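Minutes of the incident review meeting, household robot group, Staltadstead site
Date: 2019-09-02
Present: simulation team (three persons), controls team (two persons), safety representative, project lead. The Nondstead office joined by telephone.
Apologies: the purchasing department.
Minutes taken by: simulation team.

## 1. Minutes of the last meeting

The minutes were accepted with one correction. Under item 4 the word "gripper" should be read as "wrist". The action on the cable cover is still open and is moved to the list at the end.

## 2. What happened

The controls team gave a report of the fault on the Losier arm in the test flat. The arm had the task to pull open the upper drawers of the chest of drawers and to close them again. It had done this without trouble on the days before. In run 65 the arm took hold of a knob, started to pull, and did not stop when the drawer reached its end. The pulling force went up to 190 newtons. The chest tipped forward and fell against the arm. The emergency stop was pressed by the operator, and the arm stood still after that.

No person was hurt. The operator was standing behind the yellow line, as the rules ask. The chest has a broken front rail and one knob is torn out. The wrist of the arm has a scratch on the cover, and the force sensor must be checked before it is used again.

The safety representative asked how long it took from the first sign of the fault until the stop. The log says seven seconds. She considers this too long and asked that it is written in the minutes. The project lead agreed.

## 3. The cause, as far as it is known

The force limit in the controller is set to 40 newtons for drawer tasks. This limit was in the configuration, but it was not active. The controls team explained that the limit is switched on by the message "contact confirmed". In the new version of the Arruda software the message has another name, and the controller was still waiting for the old one. So the arm believed for the whole run that it was moving in free air, where no such limit applies.

Nondstead asked why this was not found in the simulation, because the same task was run there many times before the release. The simulation team had prepared an answer for this question and showed the replay of the simulated room on the screen.

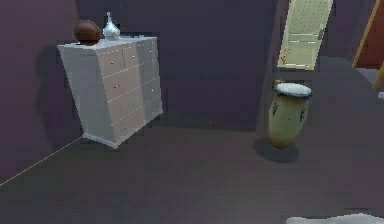

The main point is that the chest in the simulation is fixed to the floor. It was made so two years ago, when the room was used only for driving and looking, and later it was not changed. A fixed chest cannot tip, whatever force is used. When the drawer reaches its end, the physics engine holds it there and the arm is pushed back a little. The run is then counted as a success, as the drawer is open.

The second point is that the objects on top of the furniture are also not free to move. The sphere and the vase on the chest stay in their place even if the body under them receives a strong push. If the vase had been able to fall, someone would probably have looked at these runs earlier. The simulation team went through the old results after the incident and found 19 runs in which the pulling force was over the limit. All of them were marked green.

There was some discussion if this is a fault of the simulation or of the controller. The controls team said that the wrong message name is their mistake and they do not want to move it to others. The simulation team said that a test which cannot fail is also a mistake. The project lead asked to write both in the report and to stop the discussion there.

Nondstead remarked that the low resolution of the replay makes it hard to judge the contact between hand and knob by eye, and that some knobs on the drawer fronts can hardly be seen. The simulation team answered that the replay is made small to save disk space, and that the check should be done on the force values. It was agreed that the replay resolution is not part of this incident. It can be discussed in another meeting.

## 4. Safety in the test flat

The safety representative presented her view. Her points in short:

- The arm stays switched off until the force limit was tested on the hardware, with a spring scale and not only in software.
- All furniture higher than the knee must be fastened to the wall in the test flat. The chest was not fastened, although the instruction from the furniture maker asks for it.
- The operator needs the stop button in the hand during drawer tasks. In run 65 it was lying on the table next to the operator.
- Nobody may step over the yellow line to save an object which is falling.

The controls team asked if a fastened chest does not hide the same problem again, as in the simulation. This was considered a good remark. It was decided to fasten the chest, but with a small load cell between the bracket and the wall, so that a high force is seen and stops the arm. The load cell is in the store at Staltadstead and needs no order.

The rule about the stop button is valid from today. The other rules are valid when the arm is switched on again.

## 5. Changes in the simulation

Decided:

1. The chest becomes a free body with a realistic mass. The mass is measured on the real one, with full and with empty drawers.
2. The objects standing on furniture become free bodies too.
3. A run with a force over the limit is counted as failed, also when the drawer is open at the end.
4. The controller must refuse to start if it does not know all message names. At the moment it only writes a warning, and the warning is easily lost between the others.

The simulation team warned that free bodies make the runs slower - how much is not known yet. Nondstead can accept slower runs until November. After this the planned door tests need the computing time.

The other furniture models must be checked for the same setting. The simulation team will start with the door and the drum, as the arm can touch them when it turns.

## 6. Actions

- Controls team: correct the message name, add the start check, test the limit with the spring scale.
- Simulation team: points 1 to 3 of item 5, and a list of all fixed models in the room.
- Safety representative: incident report, with both causes, to Nondstead.
- Project lead: ask Losier for a check of the force sensor and for the price of a new wrist cover.
- Controls team: cable cover (open from last meeting).

## 7. Other matters

The broken chest is kept in the store until the report is finished. Please do not take parts from it.

The next meeting is called by the project lead when the result from the spring scale is there.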